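Second legs: notes for my talk to the Osbridge supporters' evening, 20 May 2020

Opening

Say hello, check everyone can hear me at the back. Then straight in: who here was at Elgate in February? Hands up. Keep them up if you'd still got a voice the next morning! (Pause for the groans.)

I want to talk about two-legged ties and why I love them, even when they ruin my week. Mention I've been to 27 of them with Osbridge and we've gone through in 19. Let that sink in – we're a good cup side and we never say so.

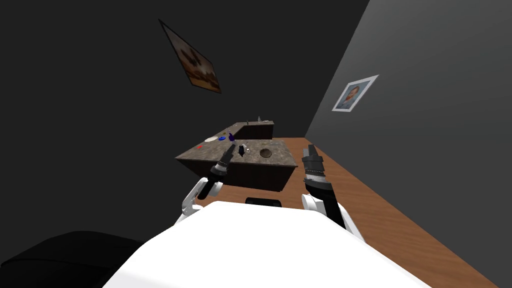 The first leg

Joubert Trophy semi-final, us at home, 800 in the ground and it sounded like double. We were dreadful for half an hour. Elgate scored from a corner we'd given away for no reason at all, and I spent half-time telling anyone who'd listen that it was over.

Then the equaliser, then the header in the last minute, and I hugged a man whose pie went down my coat. Tell the pie bit slowly. 2-1 to take away, and a long fortnight of worrying about whether one goal was enough.
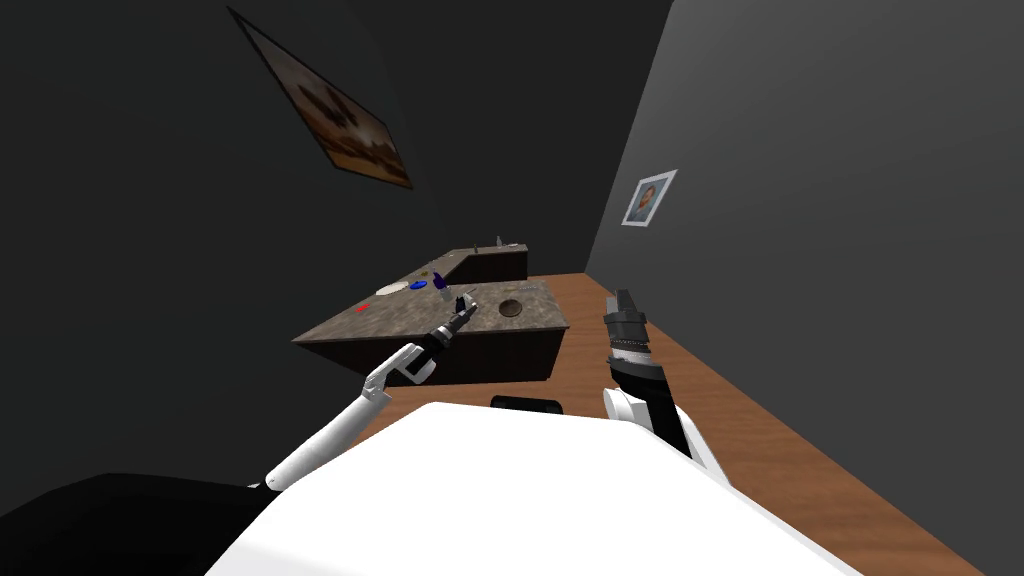
What a one-goal lead does to you

My main point, so slow down here. A one-goal lead makes players drop deep without being told to. You saw it at Elgate: the full-backs hardly crossed halfway, the striker was chasing long balls on his own, and we had 6 corners against us before we'd had a shot.

Compare with the Milel tie the season before, when we went there a goal down and played with no fear at all. Won 3-0. Ask the room which they'd pick. Expect an argument, let it run for a bit.

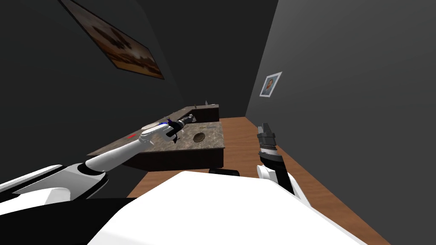
Stone worktop and wooden floor.

Away goals

Someone will bring these up, so get in first. I used to be all for them. Now I think they make the home side nervous in the first leg, and I'd sooner have extra time and be done with it.

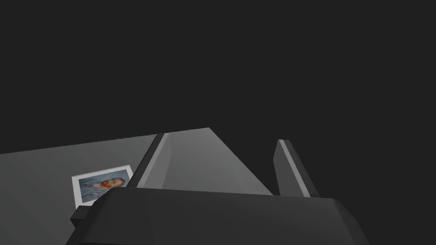 Back to Elgate to finish. Nil-nil, ninety minutes of misery, and the best coach ride home I've ever had. Play the clip of the singing if the laptop behaves (sound OFF until the second verse, there are children in).

Questions, then raffle. Remind people the blue tickets are the ones for tonight.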